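On the Bench: Two Weeks with the Moltura Hand Gripper Kit
By Cecilia Arthur

A good many of you wrote in after the January issue asking whether there was any sensible way to start collecting your own grasping data without buying an arm first, and I promised I'd get hold of a kit and live with it for a while before saying anything. It took longer than I meant it to (summer, visitors, a leaking roof), but the Moltura finally came through from Trokix, and I have now spent two very happy and slightly sore-shouldered weeks with it.

For those who haven't come across it, the Moltura is a gripper you hold and work yourself. It has a wide-angle camera looking down over the fingers, and it records what your hand does so that a robot with a matching gripper can be trained on it later. The basic kit is $482 and comes with the gripper, the camera mount, two sets of finger pads and a year of the Wutlow software that lines up the video with the finger positions. There is a bigger package at $2715 with two grippers, a hard case and a training day, and I imagine that one is meant for labs and small companies and not for people like me who do this between supper and bedtime.

I decided early on that I'd skip the blocks and cups, because every gripper looks good with a block, and go straight to laundry. Jeans in particular! They're heavy, they bunch up wherever they please, and the seams are so much thicker than the rest of the cloth that you are really asking the fingers to deal with two materials at once.
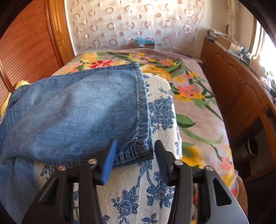 The pads are the part I would praise first. They are ribbed and blue and have a little give to them, and on a thick seam corner I could feel through the handle when they had settled on it and when they were only resting on top. I can't say the same of thin cotton, where I pinched plenty of air in the first few days, but by the end of the first week I had learned to come in lower and let the cloth bunch a bit before closing. That is as much a matter of my own hand as of the tool, I suppose, and the booklet does suggest a practice period, which I skipped like everyone does.

The view is very wide, and straight things bend toward the sides, so a closet door comes out looking like a barrel. It bothered me for an evening and then I stopped seeing it. The Wutlow software doesn't mind, and the benefit is that you get so much of the room along with your hands that it can keep track of where the gripper is, even when you wander from one side of a bed to the other. I recorded 119 clips and it lost its place in only a few of them, mostly when I swung around too fast to answer somebody.

Now for the grumbles. The gripper gets heavy if you hold it out in front of you for long, and I would dearly love a wrist strap. The arms spread wide on either side when the jaws are open, so getting into a tight spot, say a pants leg bunched against a pillow, takes some turning and patience. And the charging cable is short. I know that's a small thing, but I had to move a lamp for it, and I've been cross about the lamp ever since.

I did write to Abou Jaoude, the dealer who handles these for our part of the country, to ask about spare pads. They sell them at $29 a set and they tell me the swap takes a small hex key and a few minutes. I haven't worn mine down enough to need it, so I'll take their word for now and report back if it goes badly.

On flat surfaces with plenty of room to come in from the side, I found the whole business a real pleasure. You stop thinking about the trigger after a while and just reach for the edge you want, the way you would with your fingers.
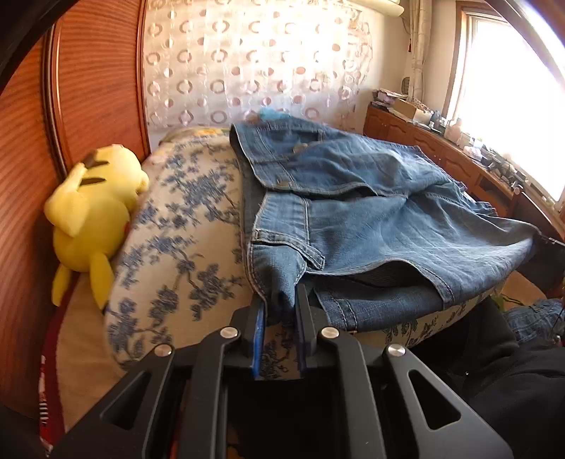 Borrowing the Kit

The club will have the Moltura through the end of the season, and members are welcome to sign it out for up to a week at a time. Please send me a note with the dates you'd like and a line about what you plan to try. Bring your own memory card, wipe the pads with a damp cloth before you return it, and do put the camera cap back on. Requests received by July 27, 2026 will go on the first list, and after that it's whoever writes next.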